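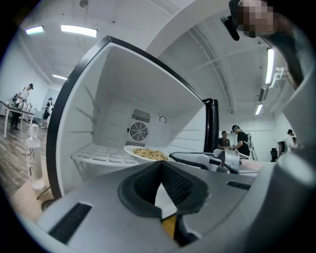

Fovbridge Office Fridge Rules Now Longer Than the Lease

Tenants of the Faltow Building in downtown Fovbridge came back from lunch to find a new notice taped up in all 5 of the building's shared kitchens. It sets out 27 rules for the use of the refrigerators. The previous notice had one rule, which was "Please be considerate," and by most accounts it had not been a success.

The new rules come from Trorkero, the property manager that took over the building in December. They took effect at 6 p.m. the same day, which gave tenants an afternoon to find out what they had been keeping in there.

Under the new system, every item has to carry a name, a company and a date. Anything without all three goes in the trash at the end of the week. Leftovers get three days. Condiments get a month, except mustard, which has its own paragraph. Cakes brought in for birthdays may stay overnight if a note is attached saying whose birthday it was.

Rule 11 bans fish. Rule 12 defines fish. Rule 19 says that a container labeled "do not eat" will be treated the same as any other container, and that the label does not count as a name.

Trorkero said in a letter to tenants that the rules followed "a pattern of complaints" over the winter. It did not list them, although people in the building were happy to. A tenant on the second floor described a quart of half-and-half that went down an inch a day without anyone admitting to coffee. An accounting office on the fourth reported losing the same brand of yogurt so many times that it switched to one it didn't like. The yogurt kept going missing.

The part of the notice that has caused the most talk is the shelf plan. Space is now handed out by how much floor area a company rents. Xenos, a software firm that fills the whole third floor, gets the top two shelves and the door. A tax preparer and a piano tuner who share a suite near the stairs have been given the left side of the vegetable drawer.

The piano tuner's business has asked for a review. It argues that the drawer is too humid for sandwiches, and that the dial inside controls the temperature for everybody while only the top-shelf tenants can reach it without moving someone's lunch. Trorkero replied that the dial is covered in Rule 22. Rule 22 says not to touch the dial.

Xenos, for its part, says it never asked for the door. In a message passed along to the other floors, the company offered to give up the butter compartment "as a gesture." Two offices have put in for it.

Cleanup is handled in a section of its own, by far the longest. Each company takes a week, in alphabetical order, and signs a sheet saying the shelves were wiped and the drawers pulled out. Several tenants pointed out that alphabetical order puts the dental lab on duty for the week after Thanksgiving. The dental lab has since asked whether it could be listed under "The."

Fines were in an early draft and were dropped. In their place, a company with three violations loses its shelf for 7 days and has to use a cooler, which it must supply itself and may not keep in the hallway. Hallways come under a different notice.

Not everyone is unhappy. A travel agency on the ground floor said it had found a salad dressing it gave up on last spring, still sealed, behind a bag of ice nobody would claim. The agency has labeled it and is waiting to hear whether the date should be the day it was bought or the day it was found.

Trorkero will take written comments on the rules through the end of the month. They can be dropped in the box by the mailroom – the one that used to be for microwave comments. Rules for the microwaves are expected in the spring.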